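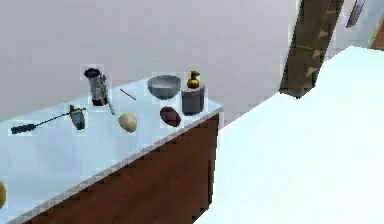

Kitchen counter, pale top over a reddish-brown wooden front.

16 Oct 2019

Right, I've finished the Ronaldo Sampaio book and my family have asked me to talk to somebody else about it, so you lot are getting a thread. It's a long one. Mute me if you don't like old goalkeepers.

If you've never heard of him, no shame in that. Sampaio kept goal for Drarklow Athletic in the late 1950s and into the sixties. He played 101 games for them in the first team and then more or less dropped out of the record books.

He was born in Barros, a fishing town, and came over as a ship's cook's assistant at nineteen. He hadn't planned to stay. He had a bad tooth, the ship left while he was having it out, and the next one wasn't for three weeks.

Three weeks! That's the whole reason he ended up at Drarklow. He got bored, went to watch the dockers having a kickabout, and they were a man short in goal.

The book is by Cauã Vasconcelos, and it's called The Wrong Gloves. I'll get to the gloves. He spent years on this and it shows, mostly in a good way, although the chapter on harbour wages could lose a few pages.

My way into all this was my grandad, who stood behind the goal at the Mill End for most of Sampaio's time there. He used to say Sampaio talked to the ball. I always assumed that was one of Grandad's (he had plenty).

Well, it's in the book. Page 140-something, a full back called Ted Marlin remembers him muttering in Portuguese at every goal kick. Marlin asked him once what he was saying and he said he was telling it which house to go to.

I had to put the book down for a bit after reading that. Grandad would have been unbearable.

So, the gloves. Keepers then mostly played bare-handed, or in woollen gloves if it was wet. Sampaio turned up for his trial in a pair of gardening gloves borrowed from his landlady, Mrs Pell, both of them for the left hand.

He wore one back to front. He kept a clean sheet. After that he refused to play in anything else, and Mrs Pell had to go out and buy another pair of gardening gloves so that he could have the two left ones for good.

Vasconcelos tracked down her daughter, who was eight at the time and remembers being sent to swap the odd right-hand gloves with a neighbour. She thinks the neighbour got a bag of sprouts in the deal as well.

What I like is that he doesn't make the man out to be a saint. Sampaio was late for everything. He got dropped for a cup tie at Itville for missing the coach, then made his own way there on a bread van and sulked in the stand.

Drarklow lost that one 5-0 and the local paper blamed the reserve keeper, a poor lad of seventeen who never played again. Vasconcelos found him too. He's lovely about it, says he preferred bowls anyway.

There's a proper chapter on how he played, which I was glad of. So many of these books tell you a man was a genius and then go straight on to his divorce.

He came off his line. That's the main thing. It sounds like nothing now, but in that league in 1958 a keeper stayed between the posts and waited to be shot at. Sampaio went out to the edge of his box and beyond it, and the crowd hated it to begin with.

They'd shout "get home!" at him. Grandad admitted to shouting it. By the second season they were shouting it at the other team's keeper, as a joke, and I can tell you it was still being shouted when I started going in the eighties. I had no idea where it came from!

He also scored 4 goals. All penalties, all hit down the middle. He said a goalkeeper knows that goalkeepers can't bear to stand still.

The fifth one he took, the keeper stood still. He never took another.

Now the bit everyone who does know about him knows about. Junetness away, April 1961, last Saturday of the season, both sides needing a win to stay up.

Crowd of 1,921. I love that it's written down so exactly, because Grandad swore blind it was ten thousand and that he'd been lifted off his feet coming down the steps.

Fog came in off the estuary at half time. The referee kept it going. For the last twenty minutes, by every account, you couldn't see one goal from the other, and the only way people at the Drarklow end knew what was happening was from the noise.

Then a roar from the far end, and then nothing. Sampaio walked out of the fog as far as the centre circle, asked the Junetness centre half who had scored, and the centre half said he was hoping Sampaio could tell him.

Drarklow had. It finished 1-0. To this day there's an argument about who got it, and Vasconcelos gives that argument eleven pages, with a diagram. I read every word. I'm for Marlin, off his knee.

(If any Junetness people are reading, yes, I know, it was offside. Your dad told you so. How would he know, he couldn't see it either.)

And then he more or less stopped. He played a handful of games the next autumn, hurt his shoulder, and the club let him go by letter. The letter is printed in the book. It's two lines long and spells his name wrong.

I was properly cross about that. I went and told my wife, who was trying to do the online shop, and she was cross too once I'd explained who he was and what a goalkeeper's shoulder is for.

He stayed in the town, which I never knew. He worked at the cold store, married a girl called Jean from the offices there and had two daughters. He lived four streets from Grandad. They must have queued in the same chip shop.

Did Grandad know? He never said. I keep turning it over. He'd tell you about a throw-in from 1959 until your tea went cold, and he never once said "and he lives on Cannon Street".

My mum's theory is that he did know and didn't want us going round bothering the man. That would be very like him. I'd have been straight round there with an autograph book.

There's a lovely stretch on the Sunday side Sampaio ran later on, for the cold store lads. He picked the team according to who had been to see their mother that week. They were dreadful. They came bottom four years in a row and he had the league tables framed.

Small grumbles, to be fair to everyone. The index is hopeless. Marlin is listed under T for Ted. There's a map of Barros that I couldn't make head or tail of, and the photographs are all squashed together in the middle, as they always are.

Also, it's long. I had the big hardback and I had to prop it on a cushion. I'd have given the first three chapters to a ruthless friend with a pencil. His great-uncle's boat sinks twice and I don't think we needed it both times.

But the research, though! Vasconcelos went through the club's old minute books, which had been sitting in a garage, and he read 772 letters to the local paper. Most of them are complaints about the pies. He quotes a good few and I wouldn't lose a single one.

My favourite is from a man who wrote in every August for nine years to say that he would not be renewing his season ticket, and then every May to complain about the season he'd just watched.

He also went to Barros and met a cousin, who had no idea Ronaldo had ever played football. The family thought he'd done well for himself in fish. When Vasconcelos showed her the team photo she asked why he was wearing two left gloves. Spotted it straight off.

People have started asking where to get it. I got mine from the club shop at Drarklow, which is open on match days and whenever Sheila's in. I expect a bookshop would order it for you. My copy is promised to my brother, so don't ask.

And someone's asked if there's anything at the ground to remember him by. No, there isn't. The Mill End is flats now, and at the new place there's a bar named after the man who sold them the land.

I'd like a little sign somewhere by the goal that says GET HOME. I'd chip in for it. I've said so to two people at the club, and one of them wrote it on his hand, so we'll see.

Last thing for tonight as I've got work in the morning. If your dad or your gran or anybody went to Drarklow in those years, please ask them about him — and ask them soon. Write it down, even if it's only what the pies were like.

Oh, and a few of you want to know which house he was telling the ball to go to. Marlin says he asked him that as well, years afterwards, at a wedding. It was Mrs Pell's.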